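June 15, 2018
Adhesive bench, moisture series

Opened the second lot of Trasine board this morning. The first lot is nearly gone and what's left has been handled too much to trust. Cut 40 blanks from the new lot with the long shear and put them in the conditioning cabinet. Two came out with a crushed corner and went in the scrap bin. Blade needs to be turned before the next batch.

Weighed one full sheet before cutting: 1,212 g. After the overnight dry the companion sheet from the same bundle was noticeably lighter, but I wrote the number on the bundle tag and the tag is still in the oven room. Will copy it in here later.

Glue is the Ino water-based, same drum as last time. It had skinned over again. I lifted the skin off, stirred from the bottom and let it stand until the bubbles cleared. Someone has been leaving the lid resting on the rim. Please push it down until it clicks.

First set of lap joints pulled before lunch. The good ones tore fiber across the whole overlap, peak load 418 N on the best of them. Three failed in the glue line at much less than that, and all three came from the end of the spread where the roller was running low. I don't think this says anything about the board. I'd throw those three out and note why.
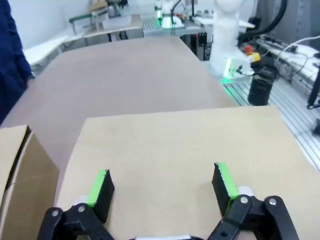
Second set went under the weights with 400 g per joint instead of the clamps. The clamps squeeze too much glue out at the sides and we end up measuring how well somebody tightened a screw. With weights the squeeze-out was a thin even line. Slower to set up – I had to shim the two joints at the back where the bench top dips.

Printed side vs. plain side: still open. Rashidi wants both tested, and their sheet calls the printed side "face" while ours calls it "back." I have been writing P and U on the blanks in pencil (printed, unprinted). Use that and ignore both sheets.

Humidity in the room drifted up after lunch when the dock door was open. The logger has it. Anything glued in that stretch is marked with a small h.

Clinum called about the dry-time table from November. They want it redone with this glue. I said it depends on whether the second lot behaves like the first, and we won't know until the conditioned blanks are pulled.

To do:
turn shear blade
copy dry weight from tag
order more roller sleeves, the short nap ones
pull second set tomorrow, same crosshead speed
ask for a new drum lid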